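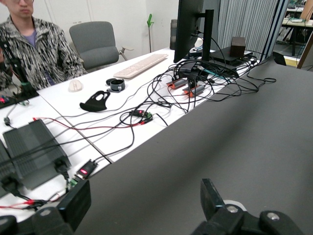

Fig. 1. Shared bench, white table: keyboard, mouse, monitor, cables.

Workspace setup - notes for week 2
Faizal Liem, Escobar room

Reading first: the Sullberg chapter on desk layout, skim the tables, read the part on cables properly. The Griltholm one is optional.

Last time we did chairs. Today the table top. Main idea - a bench fills up from the back. Monitor goes down, then its cables, then whatever has no other home, and the keyboard gets the space that's left. Look at Fig. 1 and the angle of the keyboard. Mouse below it and to the left. Where would your hands go? Sketch it.

Terms
Reach zone: what you get to with the elbow bent.
Parking: small stuff set down between jobs (tape, a cup). Fine for an hour, bad for a week.
Cable field: any area where cords cross the work surface. Mark it on your plan with hatching, not a solid line.

Cups. One small white cup in Fig. 1, near the foot of the monitor. House rule in Escobar is no open drinks on a bench with electronics, lids only. Same rule for the final project room.

Tape: hang it or drawer it. A roll on its side takes up more table than you think, see just under the keyboard.

Boxes with flat tops turn into shelves. The wooden cube is the one to spot. Anything sitting on a box has to move before you can open the box, so count that as a step in your time sheet.

Exercise (pairs)
1. Draw the table from above. Approximate is ok, label at least the keyboard, mouse, monitor, tape.
2. Hatch the cable field.
3. Redraw with the keyboard straight and a clear reach zone. You may not remove the monitor.
4. Write up what you moved and in what order, 400 words max. Diagrams dont count toward the limit.

Bring both drawings next week, on paper. Skinurau handout p. 61 has a blank grid if you need one. Storage and bins after that, then the July walkthru.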